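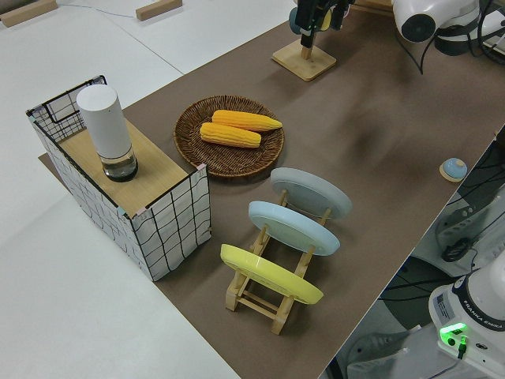
The cult of the clear worktop

Decluttering firms promise a calmer life, and Brernar wants 93 pounds a session to deliver it. I have my doubts. Its brochure says tidy kitchens make better cooks, which would surprise my grandmother.
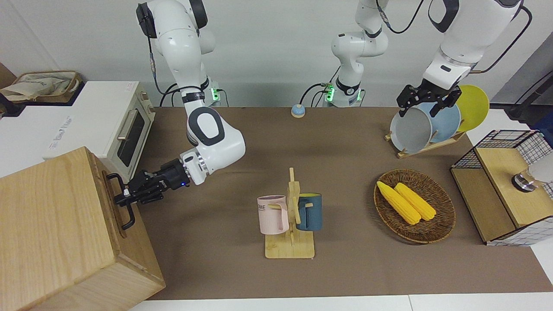
Storage is where the money is. Allon and Essien both sell boxes to hold the things you were told to throw away - lidded, stackable and dear. A big light wooden box with a black metal handle on the front looks handsome enough, but it is still a box. By March it will be full of dead batteries, like the drawer it replaced. Mine took 11 days.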